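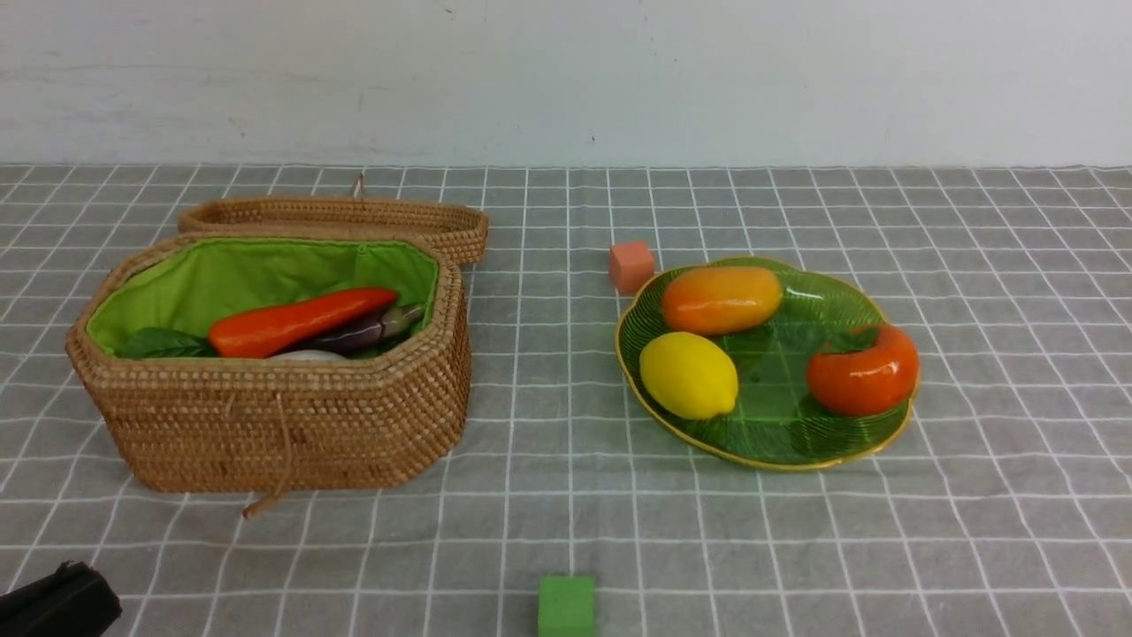

Sorting the groceries: a talk with the makers of the Buvow table kit

May 11, 2026

Buvow sells a tabletop robot kit to colleges, small labs and the odd very keen hobbyist. It comes with an arm, a gripper, cameras for the head and wrist, and a box of props. We spoke with the company's product lead about what buyers get, and what they tend to get wrong in the first month.

The starter job is called Rinby. Vegetables go in the basket and fruit goes on the plate. "People look at it and think it's a toy," the product lead says. "Then they try to write down every single thing the arm has to do, and it takes them all afternoon."

The layout is left to the customer. Buvow suggests scattering the pieces across the cloth, with the basket to one side, its lid propped behind it, and the plate to the other.

"We tell people to move things. If the lemon is always in the same spot, you've taught the arm a spot. You haven't taught it a lemon."

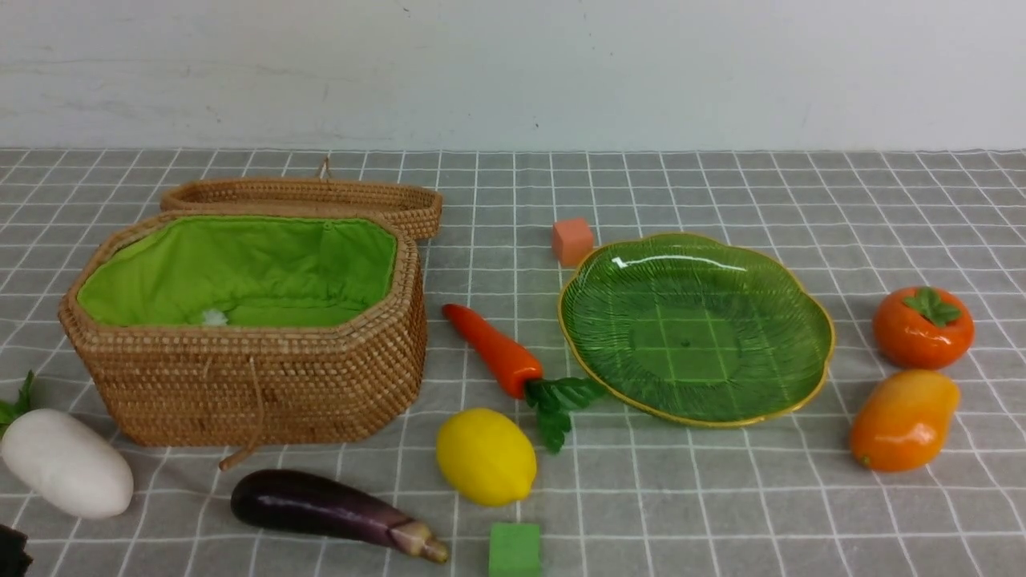

What's in the box

The props are a mixed lot, and that was a choice. An eggplant is long and shiny. A persimmon is squat, with a leafy cap on top. The radish has its own tuft of green, and the carrot's leaves spread out flat when it's lying on the table.

The foam cubes belong to neither group, so they should stay where they are. "A cube is there to be ignored. We had one early customer whose arm put everything in the basket, cubes included, and he was quite pleased until we pointed it out."

The full kit has 167 printed task cards and costs $1053 without the arm's travel case. Replacement props are sold in sets of eight. The lined basket is the part people ask about most, mainly because they want a second one for the kitchen. 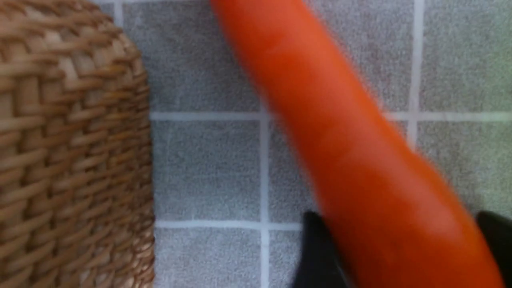

The gripper

Two plain black fingers do the holding. Buvow looked at a softer hand from a supplier called Jillov and decided against it on cost.

"Two fingers will hold a carrot fine. The trouble is the angle. You're bringing something long in past the side of a basket, and if you've picked it up badly you'll clip the rim."

For that reason the manual spends a whole chapter on where to grab. The wrist camera helps here – it sits close to the fingers and picks up things the head camera can't, although fast moves do come out blurry. Buvow's advice is to slow the arm down near the basket and save the quick moves for open table.

We asked how long a new owner should expect to wait for decent results. The answer was up to 430 practice runs, fewer if the lighting stays the same from one day to the next.

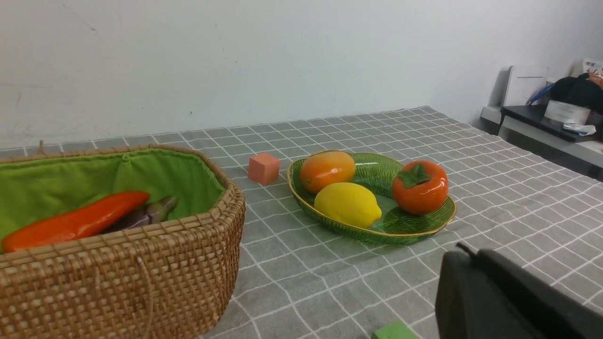 Lighting came up several times, in fact. Glossy props throw back highlights, and green glass tints the cloth next to it, and both can confuse a system trained in one room and then moved to another. "Buthelezi, our software package, has a setting for that. It's not magic. You'll still want to redo some runs after a move."

As for clutter, customers are told not to worry much about what's on the next counter over. The company would like the kit to work in ordinary rooms.

A revised manual is due in July, along with a smaller plate. Current owners can download the manual free. The plate will be sold separately, and the price hasn't been set.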